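In Defense of the Basket on the Bed

May 19, 2019

My mother believed that a bed was for sleeping in and for nothing else, and that anything set down on it during the day was a small disgrace. Coats went on hooks, laundry went on the table downstairs, and toys went back to wherever toys lived, which in our house in Nulthorpe was a trunk so deep that a thing dropped to the bottom of it was gone until August, when the trunk was emptied and aired out. I loved her dearly and I kept to her rule for most of my grown life. I have now given it up, and I would like to make the case for giving it up to anybody who is still holding on.

What changed my mind was a visit to my friend Roswitha Sperling, who raised 3 children in a narrow house in Granbridge and has never, as far as I know, lost a sock for longer than an afternoon. She puts a basket on the bed. I mean right up on the mattress, at the side where you stand, after the sheet is on and the pillows are up against the headboard. Everything in the room that has wandered goes onto the bed first and into the basket second, and then the basket walks around the house with her and comes back with nothing in it. I must have watched her do it a dozen times before I saw that there was a method there at all.

The great thing about a bed is its height. Floors are a long way down, and they get longer (I am past the age of pretending otherwise). If you sort on the floor you are on your knees with one leg going numb, and you begin to make poor decisions, such as pushing the whole pile under the dresser. A mattress comes up to meet you. It is also the biggest flat surface most of us own, and it forgives you for dropping things on it. And you can't leave the job half done, because sooner or later you'll want to lie down!

Now, about the basket. I am fond of wicker and I have bought a good deal of it, and I am sorry to say that it snags. For this particular job I have come around to plain plastic, the white sort with little square holes in the sides, which you can wipe with a cloth and see through well enough to know whether there is still a mitten in the corner. It should be small enough to carry on one hip. A big basket is only another trunk.
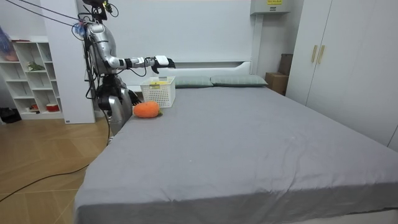 Soft toys are where the method gets tested. A stuffed rabbit or a plush carrot has no proper shape for a shelf, it rolls off, it gets slept on, and it is loved far out of proportion to its size. My own view is that they should be the last things off the bed, and that a child should be asked before any of them goes in. My neighbor Dörte Weidemann thinks this is far too soft of me and would have the lot in a closet by noon. We have argued it over a great many cups of coffee, and I notice that there is still a bear on her own pillow.

I'll grant my mother one thing. The bed has to be made first, or at least the bottom sheet pulled fairly smooth, since a marble can hide in a fold of cotton for a week. A few creases don't matter. I used to go over mine with the flat of my hand until it looked like a hotel's, and I can't say that I slept any better for it. Gray is a kind color for a sheet if you mean to work on top of it, and I'd leave the comforter over a chair until you've finished.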